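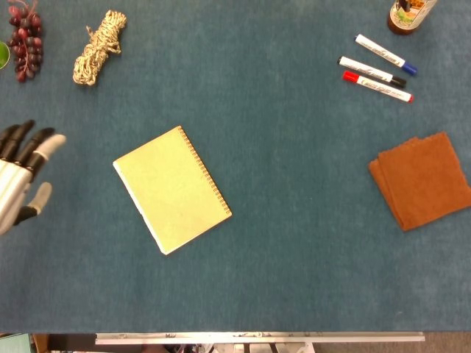
Wanted: people to help me test tap water in Preklow

Hi, I'm Teemu Ahonen and I look after household sampling for the Preklow water district. This July we're checking what comes out of kitchen faucets all over town, and I need 57 households to fill bottles for me.

We serve more than 3000 homes, and most of our regular samples come from hydrants and pump stations. Those are fine for the mains, but they don't tell me much about the old pipes between the street and your sink - and that's the part I'm curious about!

What you'd do: fill one small bottle first thing in the morning, 7 days in a row, before anyone showers or makes coffee. Write the time on the label and leave the bottles on your porch. I drive by and pick them up myself (usually before lunch, later if the Calten road is closed again).

I'd especially love to hear from you if your house is on the Sjöberg side of the river or was built before the new main went in. Renters are welcome, just check with your landlord first. Sorry, no private wells this time.

You'll get your own results by mail, plus a $400 credit on your water bill once all the bottles are in.

To sign up, call the district office and ask for me, or drop a note in the payment box out front with your name, street and phone number. Sign-up closes February 15, 2020.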